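How to compare two grippers on a two-arm bench

Written by Thoa Văn, with notes from Khang Châu. Last changed February 2020.

This page sets out how we compare one gripper with another when both are fitted to the same bench. It assumes the arms are already bolted down, powered and talking to the controller. If they are not, do the Mesoline set-up page first and come back.

You will need two arms of the same model, a gripper on each, a flat checkerboard, a fixed camera, two trays of small bottles and one plain object that stands up on its own. We use a short cylinder. You will also need something to write on. A spreadsheet is fine, but paper is quicker when your other hand is on the stop button.

Step 1. Fix the bases

Check the bolts on both base plates before anything else. A plate that moves by a hair at the base moves the fingertips by much more, and you will blame the gripper for it. Push each arm sideways with the power off. If you feel a click, tighten the plate and push again.

Step 2. Tidy the cables

Run each arm slowly through its full reach and watch the cables, not the fingers. The gripper cable needs enough slack at the wrist to turn both ways. Clip the rest along the links. Khang lost an afternoon to a cable that pulled tight only when the wrist was fully turned — the jaws opened a little each time and it looked just like a weak motor.

Step 3. Calibrate

Lay the checkerboard flat, towards the back of the table, where both arms can reach past it. Move both arms well clear and take the first reading from the fixed camera. If a gripper covers part of the board, throw the reading away.

If one of your grippers carries its own camera, calibrate that as a separate job. Do not reuse the numbers from the fixed camera. Save both files with the arm's name in them, left or right. Nuwan Munasinghe wrote the script that loads them and it will not guess which is which.

Step 4. Set out the objects

Put one tray of bottles on each side, with the plain object out in the open between the grippers and the board. Keep the two sets of bottles different colours so that you can tell from the video which tray a bottle came from.

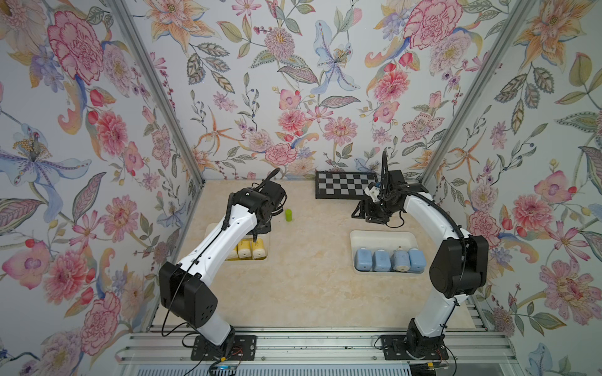 The bench with yellow bottles in the left tray, light-blue bottles in the right, and the green cylinder just right of the left gripper's jaws.

Mark the position of the plain object with a pencil dot. It has to go back to the same place after every try. The trays are set into the table, so they look after themselves.

Step 5. Set the same limits for both

Open the Evance panel and set closing speed and closing force for both grippers. Use the lower of the two makers' limits for each. A stronger gripper will feel held back by this. Leave it held back for the first round. You can do a second round later with each one at its own best settings, but keep the results on a separate sheet.

Set the control board (ours is a Mạch) to log at the same rate for both arms. Set the timeout to 2000 milliseconds. If the jaws have not reported closed by then, the try counts as a miss.

Step 6. Run the plain object first

Pick the plain object up, hold it for 3 seconds, put it down. Do this 6 times with the left arm, then 6 times with the right. Write down each result as held, slipped or missed. Do not add a fourth word. We had "nearly" for a while and could not agree afterwards what it meant.

Step 7. Run the bottles

Take the bottles one at a time from the tray nearest the arm, then put them back. Start with an end bottle. A middle one is harder, as the fingers have to fit between its neighbours, and this is where wide finger plates tend to lose.

After a full pass, swap the grippers between the arms and repeat from Step 3. It is tempting to skip this. Tùng Triệu skipped it on the Harnorari trial and the better gripper turned out to be the better arm.

Step 8. Read the results

Put held, slipped and missed side by side for each gripper, then look at the video of every slip. Our last comparison came to 274 tries in all, and most of the slips were on the bottles' rounded sides.

If a result changes when the gripper changes arm, go back to Step 1 and check the plates. If it stays with the gripper, it is safe to write up. Send the sheet and both calibration files to Khôi Diệp, who keeps the older runs.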